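Shared Kitchen Storage: Project Report
Ingeborg Diekmann and Norbert Kiss, Nov 25, 2018

Our brief was to make one marble-patterned worktop usable by people who own too much. Szabolcs Vass wanted everything in cupboards – he does not cook.

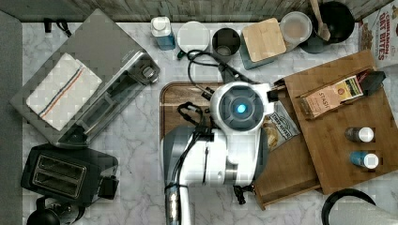 Why leave the toaster out at all?
Because it gets used every morning, and a cupboard only adds swearing.

Tea was harder. Loose packets spread, so we gave them a caddy inside a bamboo tray.
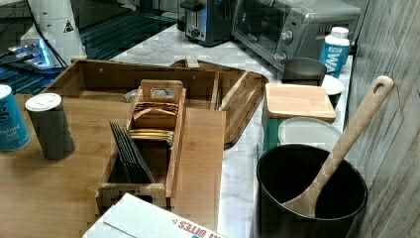
The tray takes up a lot of worktop, which Szabolcs raised 2 times in November. We kept it.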